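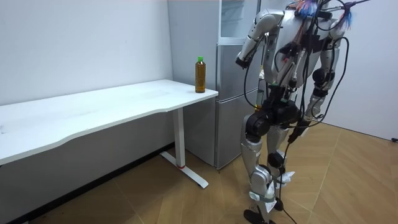 Roman Makowska had inherited the office on the second floor, along with its refrigerator, a tall gray thing that hummed in the key of somebody else's regrets. The lease from Dakville said the fridge was included. It did not say what was in it.

He put off looking for almost 60 days. He ate crackers. He wrote polite letters to Groldale asking for the money they owed him, and got polite letters back.

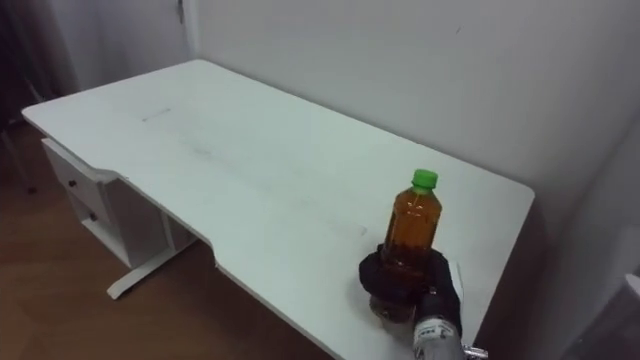

Short Fiction

The tea had a green cap and no label, and Roman had opinions about tea with no label.

"It could be from the last tenant," he told his sister on the phone.

"What happened to the last tenant?"

"He moved to Björklund's old place, across the river."

"So he lived."

Roman considered the scratch on the desk, which he had been blaming on the last tenant too. He decided that a man who left a scratch and a bottle of tea was practically leaving a note. He got out two cups, in case the fellow ever came back for it, and poured only the one.

It was apple juice.

Recent stories
The Pletico Umbrella
Four Chairs, No Table
My Aunt Sells the Boat
A December Without Stamps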